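Chapter 7
When the Work Changes Hands

In this chapter you will read:
How a workplace decides which tasks to give to a machine
What happens to the knowledge of the people who did these tasks before
Why the planning of a shift becomes different
Key words: task, handover, exception, tacit knowledge, teach-in

Naheed Jafri worked for 12 years at the packing tables of Skutwood, a company that makes wooden parts for furniture. Her hands knew the job better than her head. When a part was too heavy on one side, she turned it a little before she put it in the carton, and she did not notice that she turned it. In September the company decided to automate two of its packing lines, and an engineer, Vesna Vidmar, asked her to write down all the steps of her work. Naheed wrote one page. Later, when they went through the work together, the page became 20 pages.

This story is a good beginning for our chapter. Many people think automation starts on the day when the machine arrives. In most workplaces it starts much earlier, with questions to the workers, and the answers are often difficult to give.
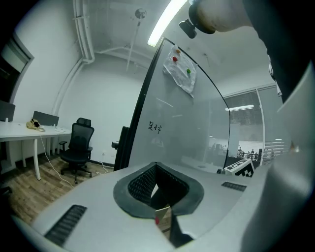
Knowledge that a person uses but cannot easily explain has the name tacit knowledge. A carpenter has it, a nurse has it, and also a person who closes cartons the whole day. To give a task to a gripper, somebody must first show the task, and the place for this can be very ordinary: a room with an office desk, a mesh chair on casters and a whiteboard with a paper held by magnets. A worker who comes into such a room from the factory floor may feel that her work has become office work. In one sense this is correct. She is now asked to teach, and teaching is a different job from packing, with different tiredness at the end of the day.

At Skutwood the workers were not paid more for this teaching in the first months. Şükran Coşkun, who spoke for the packing group, brought the question to the management. Her argument was simple. If the company needs the knowledge of the workers for the new lines, then the hours of explaining must be counted as skilled hours. The management agreed after the second meeting, but only for those workers who had finished a short course.

The second change was in the planning of the shift. Before, the group leader, Tuncay Başaran, placed people by the tables and moved them when one table became slow. With the new lines he places people by exceptions. An exception is a case which the machine cannot finish alone, for example a bent carton or a part with the wrong label. Some hours bring very few exceptions, and other hours bring many at the same time. Tuncay said that the quiet hours were harder for his people, because they had to stay attentive with empty hands.

In sections 7.1 and 7.2 we look at the choice of tasks and at the handover. Section 7.3 is about pay and training. Section 7.4 compares Skutwood with Bozkurt, a smaller company with 115 employees, where the workers themselves proposed which task should be automated first.

Before you read further
Think of a task that you do every day without thinking. Write down its steps, and give the paper to another person. Let this person do the task only from your paper, and note where he or she must stop and ask you.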